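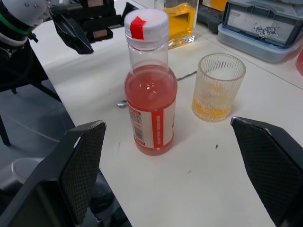
Nurik drinks bench, Dunstan: bottle and ribbed glass in front of one gripper, with the other arm at the back.

Home Projects Reports Partners Contact Search

We use cookies to remember your settings. By staying on this site you agree to this. Accept Settings

Nurik: progress report to Skumau
May 30, 2019

The last report said that contact between the two arms had been "resolved in software." We would like to withdraw that. Since then the arms have touched three more times on the Dunstan bench, and the last one pushed a gripper finger into the side of a glass hard enough to trip the force stop. The glass held and no one was hurt. We don't take much comfort from either.

Work done in this period

We logged 439 pouring and stirring runs with both arms powered. The task is the one in the plan: pick up the bottle, pour into a glass, stir with the bar spoon, put everything back down. Completion rates are in the spreadsheet you already have. Please read them with care. A run counts as complete if the operator says so, and operators have been generous about spoons left in odd places and glasses moved by hand between steps. We are rescoring from the video and expect the figure to go down.

What went wrong

Each controller tells the other where its arm is, and each plans around that. In April we found that the position message can arrive late, by up to 200 milliseconds. At carrying speed that is plenty of time for a finger to be somewhere the other arm believes is clear. The keep-out zone was sized on the assumption of no delay at all. It was in our design document, we signed it off, and we should have tested it.

Losero, who supplied the link between the controllers, say the delay comes from the load on our laptop. That may be partly true. The laptop does run the camera windows and the logging as well. But we closed everything except the link and still saw late messages, and Losero have yet to send us a trace from their own test bench. Until they do we are treating their explanation as a guess. 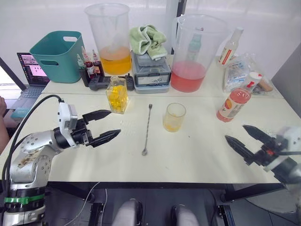
The force stop worked all three times, and Losero have pointed to this as proof that the safety layer is sound. We disagree. It stops an arm after it has hit something. With glass on the bench and an operator reaching over to reset a bottle, that is too late to be the main protection. The stop also cuts in only on the arm that feels the force. In the last contact the second arm kept moving until the operator hit the button.

Changes in place now

- Only one arm may move over the shared part of the table at a time. Slow, but it doesn't depend on the link.
- Either force stop now halts both arms. This is wired, with no software in between.
- An arm that has had no fresh position message holds still.
- Hands stay off the table until both arms are parked.

We have had no contacts since. We have also done far fewer runs, at lower speed, so please don't quote that as a result.

What we need from Skumau

The two-arm stirring milestone will be missed. We ask that it be moved back, with no change to the budget, and that the final payment to Losero wait until the trace arrives. We also suggest that the public demonstration go ahead with one arm. Some partners would rather show two, and the slides promise two, but we can't stand behind it yet.

The rescored runs will go up on the Reports page along with the video list.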